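Speaker notes: What the shelf job was for
Talk for the Herna shop managers' meeting, February 2, 2021

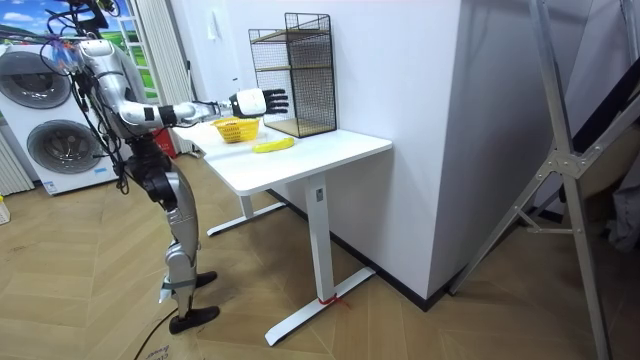 Start with the number everyone came for. Jiseden's brochure says a humanoid can take over 17 of the small jobs in a store our size. Ask the room who has read the list. Wait for hands.

Then read out a few. Put fruit in a basket. Move stock from table to shelf. Fold towels. Say plainly that I have no quarrel with the list as a list. My quarrel is with the word "small."

At the Nekeria branch the shelf job takes up part of the morning. On paper it is dead time. Go and stand there, though. The person filling the shelf is also the one who tells a customer the good bananas are in the back, spots the leak under the cooler, and gets off her feet from the register for a while. Take the shelf away and she is on the register all day. The brochure calls this "freeing staff for customers." She was already with customers.

(Slow down here. Last time I rushed it.)

Money. The saving in the Urquijo plan is 157 hours a month. Ask where the hours go. I asked in May and got two answers from two people. One said training. The other said fewer shifts. Both can't be right, and I want it in writing before anyone signs.

Also ask who looks after the machine. Somebody clears the floor for it, moves the cables, calls the help line, puts the fruit back where it should have gone. Those hours are in nobody's plan. My guess is they land on the same people, at the same pay. About 4000 dollars a year is set aside for "support," and I could not find out what that buys.

Expect this from the floor: "You said the same about self-checkout." Yes, I did. Ask them who stands next to the self-checkout now, and what she gets called over for.

Be fair. Lifting is hard on backs and I would hand over the heavy crates tomorrow. Nobody is offering crates. They are offering a banana.

What I want from managers before a trial:
A written line on hours, signed.
A name for whoever minds the machine, and extra pay for it.
Staff in the room when the job list is drawn up.

Leave 2 minutes for the union question. If it doesn't come up, raise it myself. Slides go to the branches afterward, notes stay with me.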